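Vondwood save gone after the January patch?
Posted by corrado_p, January, 9.40 pm
Print this thread | E-mail to a friend

corrado_p
Anyone else lost their stable since the update? Loaded up tonight, 83 hours in, and it drops me back at the Lurthorpe gate with the starter pony. No saddle, no coins. Had 1,412 coins before tea. Gutted.

vcattaneo
Same thing happened to my sister. Don't save over it!! Quit, go to Load, scroll past the autosaves. Hers was in slot 18.

ermanno_g
Not a bug. Patch notes say old saves need converting, it's in the options menu. People never read them.

corrado_p
I did read them. They say converting is "automatic". Slot 18 is empty as well, thanks anyway Vittoria.

Concetta D
What worked for me, on the PC version:

1. Close the game properly, not just minimise.
2. Copy the whole save folder somewhere else. Desktop will do.

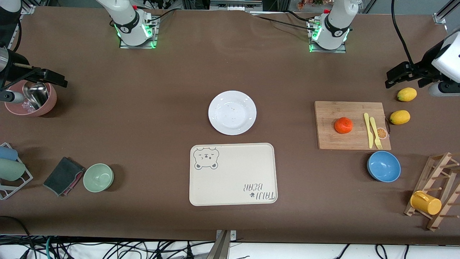
3. Start it up, Options, Convert Old Saves. Takes ages, leave it be.
4. Load from the stable screen, NOT the Continue button. Continue always picks the newest autosave and thats the blank one.

ermanno_g
So, options menu. As I said.

Concetta D
You left out the Continue button, which is the bit that catches everyone.

amedeo.villa
Step 4 did it for me, cheers. One thing though, my mare came back with her trust at 37 and she was nearly full before. Won't jump the Hesier ditch now, just stops dead. Feeding doesn't seem to help much. Groom her before every ride and
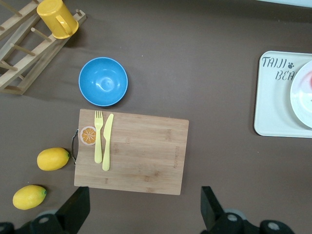

keep to a walk on the lane for the first few days (game days I mean), it does creep up again. Slow going.

vcattaneo
Don't agree about feeding, carrots work fine if you give them after the ride. Before is a waste.

amedeo.villa
Tried both. No differnce on mine.

corrado_p
Converted, loaded from the stable, got the horses back. Coins still at nothing. Is Thongsuk still buying hay at the market or did they patch him out too?

ermanno_g
Still there. Mornings only now, and he pays less.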